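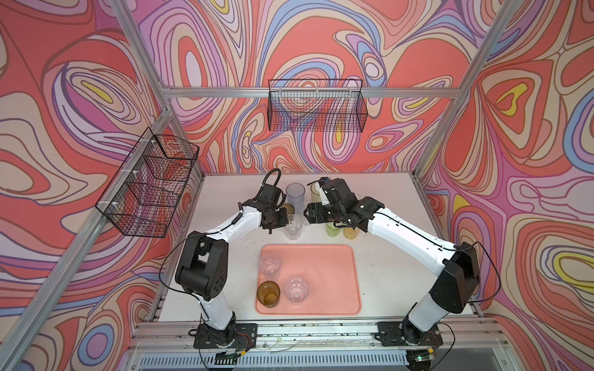 Mon 8 December
From: Torunn Nyberg
Subject: Re: Flollis two-arm kit, clear cups

Ingegerd Lindqvist wrote:
> We are looking at the Flollis kit for a tray loading cell. Mixed
> drinkware, some of it clear, some tinted. The Erov sales sheet
> says transparent items are supported. Does anyone on the list
> have the kit set up, and is the standard gripper enough, or do
> we need the soft jaws? Also, how bad is the cabling?

Ingegerd,

We have had one on trial since May. Answers in order.

Transparent items: supported with conditions. Tinted glass and tinted plastic are picked up by the detector with stock settings. Plain clear plastic is the weak case. We raised the exposure and retrained on 2,000 of our own picks, then another 700 with only clear cups. The second set made more difference than the first. Faceted glass was easier than smooth, presumably from the edges.

Patterned walls are worth trying before you buy more lighting. We had plain white panels at first and the clear cups washed out against them. White tabletop is still a problem for the same reason, and it shows every crumb -- wipe it down before a run or you will get false detections.

Gripper: the standard one is fine for single cups. It is too wide at the knuckle for tight clusters. If your cups arrive touching, have one arm separate and the other pick, and set the minimum gap between grippers to 5 mm or more in the config. The default is zero. I have not tried the soft jaws. Wallin lists them but could not give me a delivery date.

Cabling: external, along both arms. Leave slack at the wrist and check it at full reach. Ours needed new ties after 3,000 cycles.

One more item. The base plate drawing in the manual (Jerna revision) has the hole pattern mirrored for the right arm. Measure the plate before you drill.

I can send the config file off list.

Torunn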